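Varano Hand Guide: teach by holding it, or drive it from across the room

I've had the Varano in our kitchen test flat since April, and I still reach for it before anything else on the shelf. It's a grip handle with a trigger, it bolts on behind the wrist of the arm, and it lets you show the robot a job by taking hold and doing the job with it. Pop it off the bracket and the very same handle becomes a remote, so you can stand back and steer. I love that. One thing to learn, one set of buttons!

What's in the box

The handle, the wrist bracket, a charging cradle, 3 spare trigger springs (you won't need them for ages, but they're fiddly to post) and a printed card with the button layout. The fingers aren't included. I use the black Jisine pair, and most two-finger grippers will do.

Showing it a door

Doors and appliance fronts are what people write to me about most, so I'll go on a bit. Hold the handle loosely, squeeze the trigger halfway to wake the arm, and bring the fingers up to the gap slowly with the grip open. I like one fingertip over each panel, with the dark seam between them, before I think about going any further in. Stop there for a breath and tap the thumb button to drop a marker. The arm treats a marker as a place to slow down when it plays the move back, and lining up on a seam is just where you want it slow.

Keep an eye on the wrist camera view while you're at it. Glossy fronts throw back all sorts of streaks and bits of the room, and I find the edge of the panel a far better thing to steer by than anything on its face.

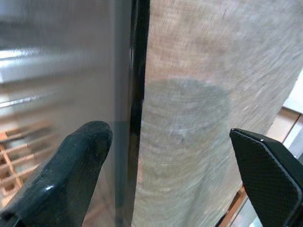
Going remote

Slide the handle off the bracket, hold both side buttons until it buzzes, and you're driving. The Drikik receiver plugs into the arm's controller and I've never had it drop out on me in a flat this size. There are 5 speed steps. Start on the lowest, please, whatever your mates say.

Saving your runs

Everything goes into Trnka, our free recorder. It holds 800 runs before it nags you to clear some out, and you can trim the dithering off the start of each one (mine always need it).

Page last updated 27 December 2018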